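Household Tips: When a Helper Comes to the House
By Ratih Pelupessy, April 2019
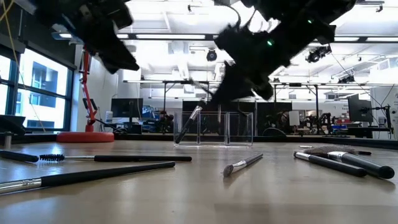
Makeup brushes and a clear box with dividers.

My mother-in-law lives in the ground floor apartment under ours in Flakmont, and two helpers come to her by turns, one in the morning and one before bed. When we began with this arrangement I thought the difficult part would be to find the right persons. They were found quickly, through the Pritby agency. The difficult part was the kitchen drawer, the keys, the small money and the question who has moved the scissors.

I have written down the things which work in our home. Some of them I learned from other families at the Ashworth day center, where she goes on Tuesdays. Please take what is useful for you and leave the rest.

The notebook

Buy a notebook with a hard cover and fixed pages. Loose sheets get lost and sticky notes fall behind the radiator. Tie a pen to it. Put the notebook always at the same place, where the helper must pass when she takes off her coat. In our case it is the shelf by the front door.

Each visit gets some lines: the time of coming and leaving, what was eaten, what was finished in the pantry, and anything that was not usual. We ask everybody to sign with the full first name. In the beginning we had only initials, and then came a second helper with the same initials.

Write in it yourself also. If only the helpers write, it feels to them like a control, and they will write as little as possible.

Do not put bank matters in the notebook. Visitors read it while they wait for the kettle.

Shopping money

Use a purse that has no other purpose. Ours is red, so it is not confused with her own purse, which stays in her handbag and which only she opens. On Monday I fill the red purse to the same amount as always. When the helper has done the shopping, she puts in the receipt and the change together. On Sunday I add the receipts and write the total on an envelope.

If a receipt is missing, ask on the same day and ask in a friendly way. After one week no person remembers if there was a receipt for the bread.

Never give out the bank card with the code, also not for one time when it rains and the purse is empty. Pay the helper later from your own money if she had to lay out something. Most supermarkets will also let you load a gift card, and this is good for families who live far away.

For larger things, decide the limit in advance, together with the person herself. When the boiler had to be replaced we received one offer for 2000 dollars and another for 4000, for what looked to me the same boiler. The seller of the more expensive one wanted that she signs at the door. Now there is a card taped inside the front door, in her own handwriting: "I do not sign today. Please leave the paper." She reads it aloud to them and I believe she enjoys it.

Keys

Give each key a number and keep a list in your own home of who has which number. Do not write the address or the family name on the tag.

A key box with a code outside is practical, but change the code each time a helper stops working for you, and also in June and at New Year even if nobody stopped. Choose a code that is not the house number or the birth year. Wipe the buttons after changing it. When only four buttons are clean from use, it is easy to guess.

Leave one spare with a neighbor who is often at home.

The medicine shelf

Keep today's medicine apart from the stock. The weekly box with compartments stays in the kitchen, high and dry, and the stock stays in a cupboard with a lock. The bathroom is too damp for tablets.

Fill the weekly box on a quiet moment, with the list from the pharmacy next to you, and do not fill it while you talk on the phone. If a tablet is left in its compartment, do not push it into the next day. Write it in the notebook and call the pharmacy for advice.

Take a new list whenever the doctor changes something, and throw away the old one. We once had three lists on the refrigerator and all three were a bit right.

Small personal things

Combs, nail scissors, brushes, the good hand cream: these are the items that wander. A tray or a box with divisions helps, because one look tells you if something is absent. Put a label on the front with large letters. It is good to ask the owner how she wants it arranged. My mother-in-law wants the lipstick at left, and when it is at right she thinks someone has used it.

Things that touch the face should be for one person only. Wash makeup brushes with lukewarm water and a little mild soap, press them in a towel, and lay them flat to dry with the hairs over the border of the table. If you stand them up while wet, the water runs into the handle and the glue becomes weak.

Jewelry with value should not be in the bedroom drawer when many people come in the house. Make photos of each piece, and of the back side too if there is engraving. She keeps the ring and the watch she wears every day, and the rest we brought to the bank with her agreement. She has the list.

Letters and telephone

Put one basket for mail that is not yet opened. The helper may carry the mail in, but she does not open it, unless she was asked to read something aloud. On Saturday we go through it together with coffee. Advertising with "You have won" goes directly to the paper bin, after we have laughed about it.

Next to the telephone we have a sheet with the numbers written as big as possible: ours, the doctor, the agency, the neighbor. I made it first on the computer, but she reads my handwriting better. Cover it with clear tape, otherwise the coffee will find it.

For the unwanted calls, ask the telephone company to block unknown numbers, and test it after from a friend's phone. With our first attempt we blocked also the dentist.

Cleaning products

Decide which products are used and buy only these. Our helpers brought their own favorites, and under the sink there were suddenly bleach and a descaler with acid side by side. These two must never be mixed. Now we have dish soap, a bathroom cleaner and Plumus soap flakes for the floor. Leave each product in its original bottle.

Cloths by color: blue for the kitchen, yellow for the bathroom, and the old gray ones for the floor. Wash them at 60 degrees Celsius (140 Fahrenheit) and without softener, which makes them slide over the dirt.

When something is not right

Make a note of what you saw and on which day, before you discuss it with the whole family. Speak first with the person who lives there, alone and without hurry, and let her finish. If you are worried after this, call the agency and ask for the manager, and if the worry is serious, call the adult services office of your county on the same day. Their number should be on the telephone sheet as well. I put it at the bottom, in green.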